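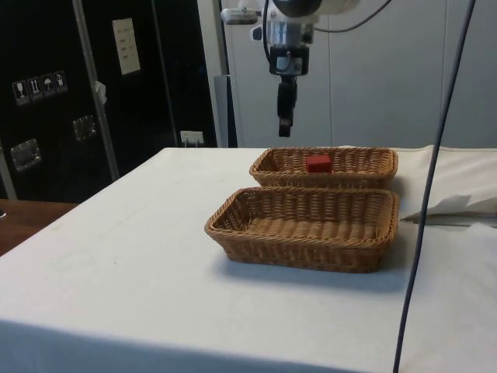 Teresa Lynch m'écrit que deux corbeilles d'osier ne font pas un rangement, et qu'elle attendait de ce carnet une méthode plus complète. La remarque est recevable. Il convient donc de préciser les principes retenus pour la maison de Nenside depuis avril 2019.

Les corbeilles sont rectangulaires, à bords arrondis et à tressage serré. Elles se placent l'une derrière l'autre, sur une nappe blanche. La corbeille de devant demeure vide : elle reçoit dans la journée ce qui n'a pas encore trouvé sa place. Celle de derrière accueille les menus objets déjà attribués, ne serait-ce qu'un petit cube rouge.

L'osier réclame un entretien modeste - une brosse souple, un chiffon à peine humide, un séchage à l'ombre. Le vernis est à proscrire. Quant à la nappe, il a été décidé de ne plus la repasser ; les plis légers sont admis, de même que les traces grises qui résistent au lavage.

La question du nombre reste ouverte. L'inventaire dressé à Botness, chez ma tante, comptait 300 pièces de vannerie, dont une corbeille à pain datée de 1937 que personne n'était autorisé à déplacer. Une telle abondance n'est pas recherchée ici. Une troisième corbeille pourra néanmoins être examinée au mois d'août, lors du rangement du buffet.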